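November. Robotics club until 6. Carleen Bolger and I had the two-arm task again, the one where both grippers have to take the basket by its long sides and lift together. Pilum, our script for the left arm, kept starting before the right one was ready. I put in a wait of 725 milliseconds and changed the closing angle to 102 degrees. We've logged 18 runs now for the Pendcombe round.

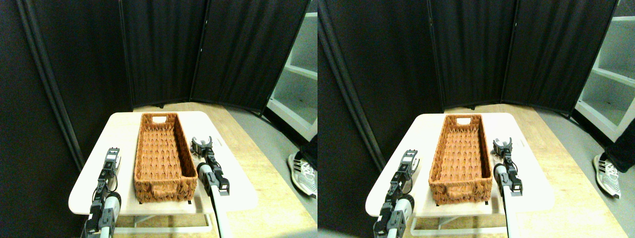 Carleen wants to slow the right arm down as well. I'd sooner leave it alone until the left is sorted. Need to copy the log over tomorrow and ask about spare servo screws. Bus was late, had soup.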